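Hilo de bodas, versión invitada profesional. Acabo de volver de la de mi prima Aurelia y tengo cosas que decir sobre el plano de mesas, ese género literario. Abro hilo.

1/ Empiezo por la invitación. Doble sobre, lacre, papel que pesaba más que mi contrato de alquiler. Dentro, una tarjeta con un código que llevaba a una web donde había que crear una cuenta, elegir menú y declarar alergias. El lacre se quedó pegado en el sofá.

2/ Código de vestimenta: «campestre elegante». He consultado a siete personas y ninguna sabe qué significa. Mi madre entendió cuñas de esparto. Mi tío entendió chaleco de caza. Los dos iban bien, según parece.

3/ Yo alquilé el vestido en Vestis, que te lo manda en una caja enorme con una carta muy cariñosa y una lista de penalizaciones por mancha. Pasé el cóctel comiendo inclinada hacia delante como una garza.

4/ La ceremonia, a las seis de la tarde, al aire libre, finca Olano, enero. Sí, enero. «La luz de invierno es preciosa», decía la web. La luz de invierno duró hasta la segunda lectura.

5/ Punto a favor: mantas. Punto en contra: las mantas eran blancas y las repartieron a la vez que el caldo.

6/ Areti Lambrakis, la organizadora, dirigía todo aquello con un pinganillo y una calma que me dio miedo. Le pregunté si había plan B por si llovía. Me contestó «este es el plan B» y siguió andando.

7/ Y llegamos al plano. 202 invitados. No había mesas con número, porque el número es vulgar y además alguien siempre se ofende por estar en la veinte. Tampoco ciudades, que ya lo hizo mi otra prima. Mesas con nombre de hortaliza.

8/ Una cree que una hortaliza es territorio neutral. Pues no. A la familia del novio le tocó «Alcachofa», que suena a sitio con solera. A nosotros, «Nabo». Mi abuela pidió hablar con alguien.
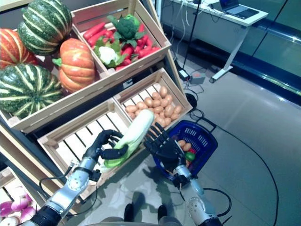 9/ La negociación. Mi abuela ofreció cambiar Nabo por Calabaza. Los de Calabaza, amigos de la universidad, pedían a cambio estar más lejos del altavoz. Areti medió. Se firmó la paz durante el primer plato y el cartelito lo cambié yo misma, con la manta puesta.

10/ El menú bien, gracias. El pescado llegó caliente, cosa que en una boda cuenta como milagro menor. Entre plato y plato pusieron un sorbete «para limpiar el paladar». A tres grados bajo cero. El paladar quedó limpísimo y luego dejé de sentirlo.

11/ Discursos: 2 previstos, 7 pronunciados. El mejor, el de la hermana del novio, que duró lo que se tarda en decir «os quiero, comed». El peor lo dio un compañero de trabajo de la empresa, Tromeck, que arrancó con una metáfora sobre sinergias. Había diapositivas. No había pantalla. Las fue contando.

12/ El baile. Vals ensayado con profesor, salvo que el cuarteto Unnithan tocó otro vals. Aurelia Voicu, que aprobó el carné de conducir a la primera y desde entonces no se altera por nada, contó hasta tres y tiró del marido. Quedó mejor que el ensayado, que lo vi yo en el salón de mi tía.

13/ Lloré, que conste. Lloré en los votos, en el vals y cuando vi que la barra libre cerraba casi una hora antes de lo que ponía en la web.

14/ Regalo de invitados: una vela que huele a higuera. Ya tengo once velas de boda. El día que se vaya la luz en mi barrio voy a oler a todos los matrimonios de mi familia a la vez.

15/ Preguntas que me estáis haciendo por privado: sí, hubo autobús de vuelta. Sí, salió sin mi tío. No, el del chaleco no, el otro. Durmió en la finca y dice que el desayuno era estupendo.

16/ El vestido ha vuelto a Vestis con una mancha de caldo del tamaño de una lenteja. Si me cobran, abro otro hilo.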